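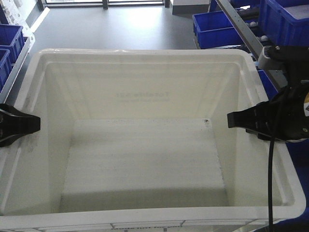
March, bin task, teleop demos for Trernberg. Second session on the white bin with the leader arms, picking up from the Grillari trays, which are finished. Target for the set is 96 accepted episodes. The operator brings both sides in together and stops with the left finger over the left rim and the right one over the right rim, and that hover is now the agreed start pose for every episode. Any episode that begins with a finger already touching the lip gets thrown out at review. Last time the start poses wandered enough that the policy spent the first part of each rollout hunting sideways. The rims are thick and rounded, so a finger that comes down on the top of the curve slides outward. Approach should be from above the inner edge, then down. The raised block on the floor of the bin leaves only a shallow channel on the left, right and front. Do not chase the channels with a fingertip.

Light: windows at the far end throw a sheen on the floor behind the bin. Exposure on the fixed view locked before the first episode and left alone. Off-white plastic against that floor clips easily and auto exposure pumps whenever the black wrist housing crosses the middle. Gain 8, same as the trays.

Leader-follower lag felt longer than it should. Logged it at 86 ms on the right, left is better. Suspect the old filter setting on the right leader, which was carried over from Sukthorpe and never cleared. Did not change it mid-set. Will change it between sets and note the episode number.

Right wrist cable hangs free below the housing. Watched it on the slow moves and it stayed clear of the grip. Still want a clip on it before anyone tries the fast version.

Hand guiding vs. remote: tried kinesthetic first, both arms in gravity comp, for a handful of episodes. Paths are smoother but your own hands end up in the fixed view and the gripper opening has to be driven from the pedal, which puts the close event late. Discarded those. Remote only from here on. If we go back to hand guiding it should be for waypoints, with the recording made on playback.

Second part of the session was the bar grasp. Operator drives by the wrist view alone, fixed view covered on the monitor. Reason for covering it is that the policy weights the wrist view heavily near contact, and an operator steering from the other camera makes corrections the wrist view cannot explain. 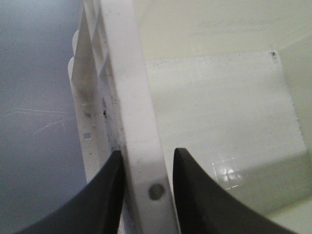
Wrist view, bar between the fingertips before close. Round hole just above tip level.

Use the hole as the height cue. It reads well against the white and does not depend on the edges of the bar, which run diagonally in this view and make people rotate the wrist when they do not need to. The ribbed part alongside leaves little room on the left, so center on the bar first, then advance, then close. Closing while still advancing is a reject.

Pause before close: hold still for 300 ms. Mireille Srour wants it longer so the segmenter can find the boundary without help. I would keep it short, long pauses teach the policy to stall. Compromise is to leave it as is and mark the boundary from the gripper command in the log.

To do:
Clear filter on right leader, remeasure lag.
Clip for the wrist cable.
Write start pose into the operator sheet, with joint values.
Ask Ogola whether their converter keeps the gripper command at full rate or resamples it to the camera.
Wipe the wrist lens before the next set.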